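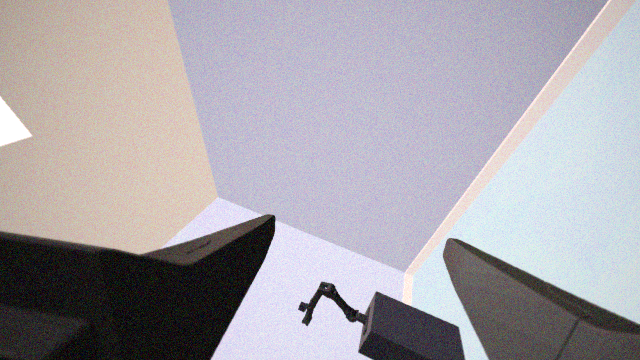
Anisa Sumampouw built her gripper twice, and the first one never touched a bench. She modeled it at home in Eltton, in a make-believe room of flat pastel walls, and let it practice there for 166 evenings' worth of tries! Out past the two big fingers she parked a little black arm beside a dark block, so she'd always have something far off to aim for.

Features > Makers > Workshop

6 min read

The real fingers came together in November at Prorkik, the shared shop on Kalleck Street (bring your own hex keys), and they cost her 81 dollars in parts. She's already redrawing the left one.

Features Projects Letters Subscribe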